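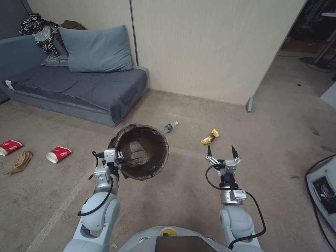 Round wastebasket, dark brown, with dark liner folded over the rim

Wutura Round Wastebasket, Dark Brown
Item 14-300
Supplier: Gresex
Sold by: Flokbridge Office and Facility Supply

Product description

Open-top round wastebasket for offices, meeting rooms, waiting areas and hotel rooms. It is intended for dry waste: paper cups, snack wrappers, empty bottles, paper and packaging. The basket has no lid, pedal or moving parts. It is used with a standard trash bag folded over the rim.

The basket is sized to stand beside a desk or at the end of a sofa. For kitchens and for wet or food waste, use the lidded Marinescu series.

Specifications

Shape: round, open top
Color: dark brown
Capacity: 14 liters
Lid: none
Liner retention: fold-over, no ring
Use: indoor only
Units per carton: 50, nested
Cartons are not split. Single units are available from the Flokbridge counter.

Liners

The liner is sold separately. Use Gresex dark plastic bags, item 71, packed 300 to a box. Thicker bags fit but are harder to seat at the bottom.

To fit a liner:
Open the bag fully and lower it into the basket.
Push the bottom of the bag down to the base.
Fold the top edge outward over the rim, all the way around.
Press out trapped air along the wall before first use. A bag that stands off the base loses capacity and may slide inward when the first heavy item is dropped in.

Clear bags can be used where the site requires contents to be visible.

Handling

Lift an unlined basket by the rim. When the basket is lined, grip the rim and the folded edge of the bag together so that the bag stays in place while the basket is tilted or carried. Crushed cups and wrappers can be collected from the carpet directly into the tilted basket. Drain bottles and replace the caps before disposal. Remove the bag before stacking baskets.

Cleaning

Wipe inside and out with a damp cloth and mild detergent. Dry before fitting a new liner. Do not use abrasive pads or solvent cleaners. Do not stack baskets while damp, as they can stick together.

Not suitable for

Hot ash, cigarette ends or liquids
Sharps or broken glass
Outdoor placement
Use as a step or seat

Ordering

Carton orders ship from the Flokbridge warehouse. Returns are accepted on unopened cartons only. The dark brown finish replaces the black version, which was discontinued in December. Liners ordered for the black version fit this one.

Product contact: Laurențiu Anghel, facility supplies
Page updated Jun 10, 2026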